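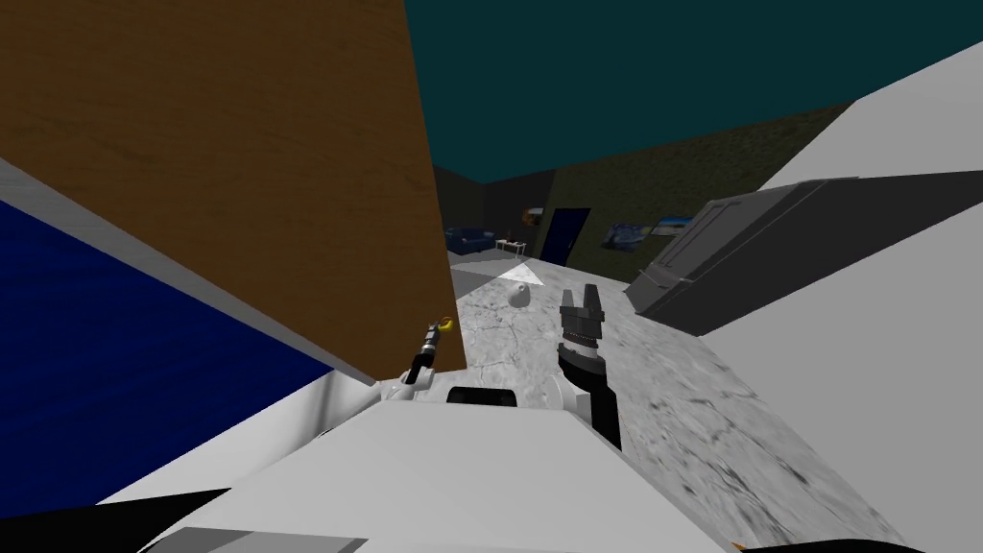
Asunto: Re: [manipulacion] Comparativa de pinzas en el simulador: resultados de la Vanhove
Fecha: junio de 2019
Lista: manipulacion

Hola a todos:

Contesto al mensaje de ayer por partes, que si no me pierdo. Adelanto que no comparto el entusiasmo.

> Hemos terminado la tanda de la cocina simulada con los dos brazos Rollton
> y la pinza Vanhove de dedos paralelos. Son 168 intentos de agarre sobre
> la encimera de mármol, con el objeto blanco pequeño como blanco principal.

Primera pregunta: ¿168 intentos con cuántas posiciones de partida distintas? En la captura que tengo delante la pinza derecha está abierta, con los dedos hacia arriba, y el objeto le queda justo a la izquierda, debajo del triángulo blanco. Si todas las salidas se parecen a esa, lo que hemos medido es una sola aproximación repetida muchas veces. Me gustaría ver la lista de semillas antes de discutir porcentajes.

> La Vanhove supera a la Solska en 13 puntos. Creemos que la diferencia
> es suficiente para recomendar la compra.

Aquí es donde me planto. Trece puntos en simulación, con el rozamiento de los dedos puesto a mano, no me dicen nada de la pinza. Me dicen algo del valor que alguien escribió en el fichero de contactos. En agosto pasado tuvimos la misma conversación con las ventosas, compramos dos y siguen en el armario.

Además, según el fichero de configuración, la Solska se probó con el controlador de posición y la Vanhove con el de impedancia. Así no se comparan pinzas. Que alguien repita la tanda con el mismo controlador en las dos, aunque salga peor, y hablamos.

> La cámara elevada da una vista completa de la zona de trabajo, así que
> no vemos necesaria la cámara de muñeca de Ollwood.

Lo de «completa» habría que mirarlo. En la captura el panel de madera marrón ocupa toda la parte superior izquierda y tapa parte de la pinza izquierda — se distingue el anillo dorado y poco más. Si el brazo izquierdo tiene que hacer algo detrás de ese panel, con esa vista va a ciegas. A la derecha tampoco estamos mucho mejor, entre el electrodoméstico gris oscuro y la superficie blanca que llega hasta abajo.

No digo que haya que comprar la de Ollwood. Digo que con esta vista no se puede afirmar que sobre. La prueba es barata: se añade una cámara virtual en la muñeca, se repite con los mismos episodios y se compara.

> El triángulo blanco ayuda mucho a depurar, lo dejamos activado
> durante toda la tanda.

¿También en las imágenes que recibe la política? Porque entonces le estamos señalando dónde ir. Si es una capa que sólo vemos nosotros, retiro el comentario, pero el mensaje no lo aclara y la captura tampoco. Si estaba dentro de la observación, para mí la tanda entera no vale, ni la de una pinza ni la de la otra.

> Tiempo medio por intento: 70 segundos, contando el reinicio.

¿Cuánto de eso es reinicio? Sin desglosar, el dato no sirve para comparar con el banco real, donde el reinicio lo hacemos a mano y cada cual tarda lo que tarda.

Lo que pido antes de que se firme nada:

1. Semillas y posiciones iniciales de todos los intentos.
2. Mismo controlador para las dos pinzas.
3. Triángulo fuera de la observación, o confirmación por escrito de que ya lo estaba.
4. Una tanda corta con cámara de muñeca simulada.
5. Fallos clasificados. «No agarra» y «agarra y se le cae» no son el mismo fallo, y en la tabla van en la misma columna.

Puedo encargarme del punto 4 si me pasáis la escena tal cual, con el panel en el mismo sitio. No lo mováis para que se vea mejor, por favor — en el banco real también hay cosas en medio.

Y una duda menor: el objeto blanco, ¿es taza o cuenco? En la captura no lo distingo y en la tabla aparece de las dos maneras. Para unos dedos tan cortos no da igual agarrar un asa que un borde, y la Solska los tiene más largos.

Si resulta que la Vanhove es mejor, estupendo, la compramos. De momento lo único que veo claro es que la tabla está bien maquetada.

Un saludo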